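About Orakzai School of Plastering and Interior Finishing

Orakzai is a private trade school in Corkholm. We teach plastering, dry lining, lime work and decorative finishing to adults who are new to the trades and to working people who wish to add a skill. The school was founded by Mohsin Kiani, who had run a plastering firm under the name Jellach and wanted a proper place to train its apprentices. Other employers soon asked to send their own staff, and the training room became a school.

Our main course lasts 10 months and begins each July. Students spend the first part of it on background and base coats, then move to finish coats, corners, ceilings and repair. Bookwork is kept to two mornings a week and covers measuring, pricing, site safety and the reading of drawings.
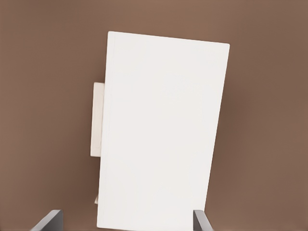
Admission is by application and a short interview. No earlier training is required, but applicants must be at least 18 and able to stand and lift for much of the day. Fees may be paid in two parts – the first on enrollment and the second at the midpoint of the course. A limited number of places are paid for in full by employers, who agree to keep the student on after the final assessment.

The school also runs Stetusness, an evening program for homeowners and landlords. It deals with patching, cracks, damp walls and the care of older plaster, and it carries no certificate. Places are offered in the order in which requests are received.

Teaching is led by working plasterers. Each instructor spends part of the year on outside jobs, and we regard this as a condition of the post. Students are assessed on finished walls and ceilings, which are marked by an instructor who did not teach them.

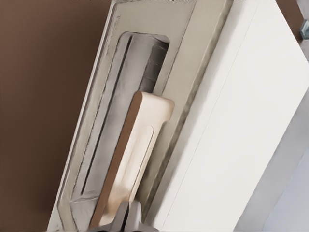
Mirjam Baumgartner wrote to us after completing the main course that she had expected to learn speed first and was glad to be held back until her base coats were flat. She added that the pricing lessons had been of more use to her than she had thought likely when she enrolled.

The school office is open during teaching hours. Visits to the workshops can be arranged through the office and are held while classes are in session.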